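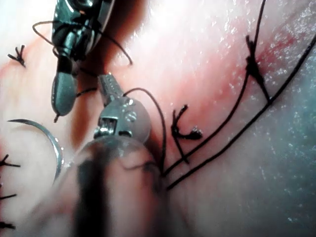
Lab 3: Comparing needle driver jaws on the suture pad
Course notes, Nuria Mateos

Two jaw sets are compared in this lab. The Golora set has the finer tooth pitch; the Bito set is coarser and opens wider. Arms, controller and motion scaling stay the same for both. Set the Magesa controller to a scaling of 3:1 before homing and leave it there.

Each group ties a row of single knots along one incision, then changes jaws and repeats on a fresh incision. Log the following for every stitch:

Needle angle in the jaws at pickup
Any rotation of the needle during the drive
Number of regrasps
Thread damage at the grasp point

Rotation is the main quantity of interest. A curved needle held by smooth or rounded faces turns about the jaw axis when the tip meets resistance, and the operator usually corrects without noticing – review the recording before you fill in the column. 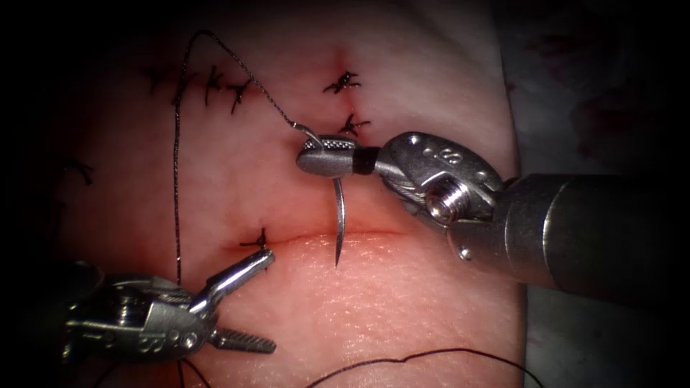

Hold the needle behind its midpoint, towards the thread end. Keep the second instrument open and close to the exit point so the handover is short. Long handovers inflate the regrasp count and say little about the jaws.

Wrist camera footage goes in the Buka folder with the fixed view. Check that the two clocks agree to within 33 ms. Runs outside that limit are discarded.

Reports are due in August, 2 pages maximum, plots included.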